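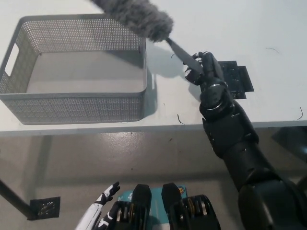

Feather duster

A feather duster is a light cleaning tool with a soft, fluffy head on a handle, made for picking up dust from dry surfaces. I've written this entry for the Flarnley household pages, and I'll admit up front that I'm a fan (I own more of them than one apartment needs). The name has stuck even though plenty of the dusters sold today have no feathers in them at all. Mine are nearly all microfiber, and everybody at my house still calls them feather dusters.

Types

Real feather dusters are usually made with ostrich or chicken feathers. Ostrich is the soft, expensive kind, lovely on picture frames and lampshades. Microfiber ones have a shaggy synthetic head, and the good ones can be washed again and again. Then there's lambswool, which I find a bit heavy, but my neighbor Bronisława Sikora swears by hers for ceiling fans and won't hear a word against it!

Use

Work from the top down, and go slowly. I used to whip mine around like I was conducting an orchestra, and all that did was move the dust to the next shelf. Give the head a shake outdoors every so often — off the back porch in my case — and clear the surface before you start.

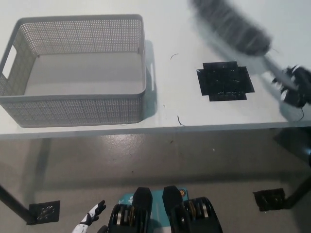
Stray hairs are where I think dusters get too much credit. A dry, fluffy head is great with fine dust, but a hair can cling to a smooth tabletop and just slide along in front of it. They show up terribly on white, too, like the thin dark strands lying around that black mat, and for those I go over the table with a damp cloth once the dusting is done. A lint roller works as well if you have one handy.

Washing and storage

Microfiber heads can go in lukewarm water with a drop of dish soap. Skip the fabric softener, please, it coats the fibers and they stop grabbing. Squeeze gently, shake, and let the whole thing air dry before you put it away. For storage, hanging is kindest to the head, but an open basket with holes in the sides is fine and lets the air through. Don't cram it under spray bottles, or the fluff goes flat on one side (mine did, and it took 19 days to puff back up).
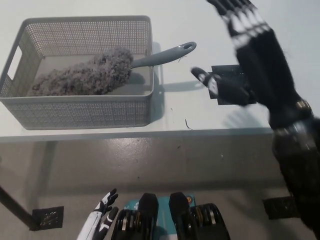
A microfiber duster in a perforated basket, with a hanging hole near the tip of the handle.

See also

Lambswool duster
Lint roller
Storage baskets

Page last edited 2022-05-10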